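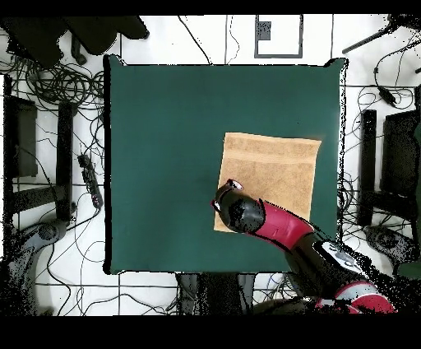

Gripper at the left edge of the tan towel, teal-green tabletop, red and black arm.

Flandine towel set: notes for people planning a purchase

Welcome, and thank you for reading the part of a dataset that most of us skip. The recordings are described in the main card. This page is about what it took to equip the station, and it grew out of letters we kept getting from small labs who liked the towel episodes and wanted to know what they should put in their own budget request. Ettore Sala wrote the first version in March and Ornella Piras has been correcting his sums ever since, for which he is mostly grateful.

What the set contains

There are 1,000 episodes of one arm working with a single towel on a tabletop. Of these, 700 are meant for training and the rest are kept for testing. The splits are listed in splits.csv, and the spending sheet is in budget.csv, with one row per purchase.

What we planned and what we bought

Our first plan had three lines: arm, computer, camera. It looked wonderfully short, and Stonititz, where we have our workspace, approved it without a question. The final sheet has 124 rows. Most of the extra ones are small things – cables, power strips, stands, clamps, tape, spare fingers for the gripper – and they came in over months, each with its own delivery charge. If we were starting again we would place one large order for all of it with the arm.

Please measure your cable runs on the floor, with the table where you really want it, before you order anything. We measured on a drawing and came up short twice. Leave room for stands on both sides of the table too, and for a person to walk behind them.

Towels are cheap, so buy plenty of the same kind on the same day. We bought 100 from Ferraro and still wish we had taken more, as a later batch was a slightly different weight and Ornella ended up keeping it out of the set altogether. A plain, matte table covering in a color well away from your towel is money well spent.

Lead times

Put the arm and its mounting base on the same order if your supplier allows it. Ours came separately and we spent five weeks with an arm in a box. Julum, the planning sheet we use (julum_template.csv), has a column for expected delivery and another for the date it really came. Do fill in the second one! It made our next request much easier to defend.

Known gaps

Staff hours are missing from the budget file, and so is electricity. Prices are what we paid, tax included, and have not been adjusted since.

Questions and corrections are very welcome through the issues page. Ornella reads them in the morning, usually before Ettore has found his glasses, so spending questions tend to get the quicker reply.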